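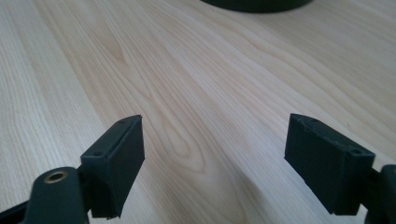 The Clerndale party trade fair opens its doors at nine, and by ten past there is a queue for the free tote bags that goes back past the cloakroom. I went in April to find paper plates for the shop and came home with strong feelings about ribbon. The hall plan listed 426 stands in an order known only to whoever drew it, so I began at the edge and worked inwards. A couple of aisles along, a tableware firm was selling disposable table covers printed to look like timber. I have nothing against timber. At home I have looked long enough at a pale wooden tabletop, with a stretched oval swirl in the grain and a faint V further up, to know that no two bits of it match. The printed version had the same knot every foot or so, marching towards the buffet. The rep said customers don't notice. I ordered a box, so he may be right about customers.

Ehlers had the big corner stand again and had given it over entirely to tissue pom-poms. They arrive flat and you fluff them yourself, a job the leaflet puts at two minutes. I had a go at the demonstration bench and produced something like a lettuce. Trade price is fair if you take the mixed carton of 42, less fair if you only want the white ones, and everybody only wants the white ones.

Trikatden do paper straws, cake toppers and bunting. The bunting is good. It is stitched, it hangs straight, and the flags don't curl up when the heating comes on. Their catalogue runs to 1312 lines, a fair few of which are the same banner with a different age on it. I asked if they would split a pack of sixtieths and got the look I deserved.

Upstairs was Trernasov, candles, and the only seats in the building. I sat through the whole talk on sparkler safety for that reason and learned quite a lot, chiefly to keep them away from the tissue pom-poms.

Lunch was a cheese roll at a price I would be ashamed to charge for a piñata. Parking is free after four, when the fair shuts.

Orders placed: bunting, napkins in three greens, the timber covers, one carton of lettuces. Still no paper plates.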